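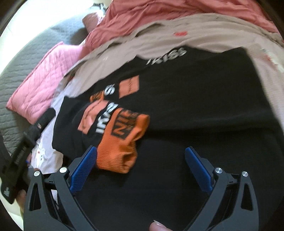 Chapter 6
Do Labor-Saving Devices Save Labor?

Ask a room full of people whether household machines have saved them time and nearly every hand will go up. Ask the same people whether they have more free time than their grandparents did, and the hands come down slowly, one after another, with some muttering. Both answers are given in good faith. They are hard to fit together, and this chapter is an attempt to find out which one deserves to be believed, and how far.

We begin with laundry. It is the standard case in books of this kind, and it is usually handled badly. The familiar story goes like this. Before the electric washer, a week's wash took a whole day of hauling, heating, rubbing, rinsing and wringing. After the washer, it took an hour or two. The difference is counted as hours set free, and those hours are then spent, in the author's imagination, on paid work, schooling or leisure. The story is tidy. Parts of it are true. But look at what it assumes: that people after the washer were cleaning the same pile of clothes as people before it.

They weren't. When washing is hard, people wash less. A shirt is worn several days. Sheets are turned and used again. Collars and cuffs are made to come off so that the rest of the shirt can be left alone. Once washing becomes easy, the standard moves. Clothes worn for an afternoon go into the hamper, and the pile grows to meet the machine. Each load takes less work than it used to, and there are many more loads. Whether the total goes up or down is a question for evidence, and you can't settle it by admiring the machine.

There is a second problem. In many towns, some of the heaviest washing had already left the house before the electric washer came in. Commercial laundries collected it, and women who took in washing did it for pay. When a family bought a washer, that work came back through the front door. To the family, the washer saved money. To whoever now did the wash, it may have added hours. An account that looks only at "washing by hand" against "washing by machine" will miss this completely.

A Case to Work With: Ledo and Maddocks

Throughout the chapter we will return to two towns. Ledo had a large steam laundry and cheap pickup. Maddocks, farther up the valley, had neither, and its households did their own wash from start to finish. A survey in Maddocks reached 1000 households, and a matching survey in Ledo reached another 1000. Both asked how long the wash took in an ordinary week in May, and both asked again after electric washers had become common.

The Maddocks results look like the familiar story. Hours fell, and they fell a good deal. The Ledo results do not. Hours spent on laundry at home rose, because there had been few of them to begin with. A writer who had seen only Maddocks would call the washer a liberator. A writer who had seen only Ledo might call it a trap. You should be wary of both writers, and warier still of one who averages the two towns and reports the result as the effect of the machine.

You should also be wary of the surveys. In Maddocks, 93 percent of those who answered said that the washer had "saved time." That figure is quoted often, and it is weaker than it looks. The question was put to people who had just paid a lot of money for a washer. They were asked to recall how long a job had taken years earlier. Few of us could say how long we spent on dishes last week. And the question did not ask about folding, sorting, mending, ironing or putting away, none of which the washer touched.

That last gap matters more than it may seem. Machines tend to take over the part of a job that is heavy and repeated. What they leave behind is the handling: deciding which sock goes with which, noticing the stain, finding the missing pillowcase. A wash cycle can be timed. Handling is scattered through the day in bits of a few minutes, and people who are asked about it often don't count it as work at all.

What Counts as Saving?

Much of the trouble comes from the word "save." It is used in at least three ways, often in the same paragraph.

Time per task. How long does one load take? On this measure, machines nearly always win.

Total time. How long does the household spend on laundry over a week or a year? This depends on how many loads are done, and by what standard of clean.

Effort. How tired is the person afterward? An hour of wringing and an hour of folding are both an hour. Nobody who has done both would call them equal.

Advertisements like the first meaning. When Dakcombe sold its early washers with the promise of a wash done "in 15 minutes," it was speaking of the tub and only the tub. Historians who want to push back like the second. The third gets the least attention, and it may be the strongest argument the machine has. A person can spend as many hours on laundry as her grandmother did and still be far better off, with a back that doesn't ache and hands that aren't raw. If that is the claim, it should be made plainly and defended on its own terms.

Questions to Keep in Mind

As you read the rest of the chapter, put the following to each source, including this book.

Who in the household was doing the work before, and who was doing it after?
Was any of it being done by someone outside the home?
Did the amount of work stay the same?
Who collected the figures, and did they have something to sell?

The next section takes up the Muketska time diaries, in which people wrote down what they were doing as the day went along. Diaries avoid the worst faults of memory, though they bring faults of their own. People who agree to keep a diary for weeks are not quite like their neighbors, and a busy day is the one most likely to be left blank.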